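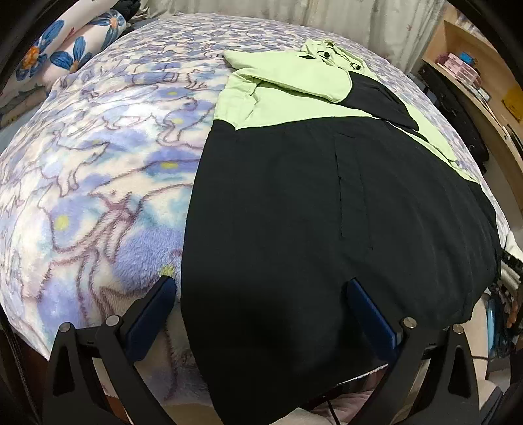

Washing a waterproof jacket at home: am I about to ruin it?

Started by kalluldale_kate, December

Right, I need some sense talked into me before I go anywhere near the machine. I've got a green and black jacket that I've worn for dog walks and the allotment for years, and it's got to the stage where rain just soaks straight into the shoulders. My sister says it's worn out and to bin it. My neighbour says it's only dirty and wants a proper wash. I've never washed it!! I was always told you mustn't.

So can I put it in at 30 with normal liquid, or does it have to be the special stuff? And does the tumble dryer kill it? The label's gone so faint I can't read a thing.

Drelport_Dave wrote:
Your neighbour's right. Mud and sweat and whatever else get into the outer and the water stops beading. Wash it. NOT with normal liquid though, and no softener whatever you do. Run the machine empty first and take the drawer out and scrub it, you'd be amazed what's sitting in there.

mossandmud wrote:
I'm going to disagree about the liquid. I've used a little bit of ordinary non-bio on mine for ages with an extra rinse, and it's fine. The special bottles are a racket if you ask me. Agree on softener, that really does do for them.

Drelport_Dave wrote:
Fine until you're halfway up a hill in it. My brother-in-law did the same and came home wetter inside than out.

mossandmud wrote:
She's going to the allotment, Dave.

kalluldale_kate wrote:
Ha, it's a very exposed allotment. OK, what about the dryer? That's the bit that frightens me.

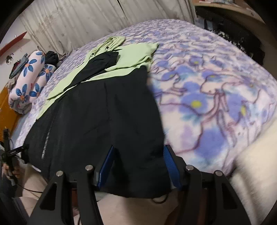 Posted by Liis Laur
Moderator, Kalluldale
Thanked 80 times

Hello Kate. I do a fair bit of mending and reproofing for friends, so for what it's worth, my routine goes like this. Do up every zip and flap before it goes in, empty the pockets (tissues, dog biscuits, the lot) and slacken off any cords. Gentle wash, slow spin, and then a second rinse. I hang mine over the bath till it's stopped dripping, then give it 20 minutes in the dryer on low. A bit of warmth wakes up the old proofing on a lot of jackets, so try that before you spend anything on a new bottle. If you can't read the label, look up the maker and see if they've got the care instructions online, as some coats can't take any heat at all.

Then flick some water on the shoulder. If it beads, you're done. If it goes dark and sinks in, it's time to reproof, and I'd go for the spray over the wash-in sort if there's a lining you want to stay breathable.

kalluldale_kate wrote:
Liis that is brilliant, thank you. I hadn't thought about the zips at all. Would you rub anything on them? Mine's got very stiff.

Liis Laur wrote:
An old toothbrush and warm water first, to get the grit out. After that a candle stub rubbed along the teeth, only lightly.

SauliusU wrote:
Saulius Urbonaitė here, from the Bustia side. I wouldn't use candle wax, sorry Liis. It picks up dust and in a few months you're worse off. Soft pencil if it's a metal zip, or a proper zip lubricant. Also check the seams on the inside while you're at it. If the tape is peeling then no amount of washing will help and the sister wins.

Liis Laur wrote:
We'll have to differ on the candle, mine have been going since before my lad started school.

mossandmud wrote:
There's a shop in Gosselin that'll retape seams, but they wanted more than I paid for the coat.

kalluldale_kate wrote:
Checked the tape, one bit is lifting under the arm but the rest looks sound. Going for the gentle wash and the proper stuff (sorry moss). I've run the machine empty already and Dave, you were right about the drawer. Disgusting. Will report back when it next rains, so give it till teatime.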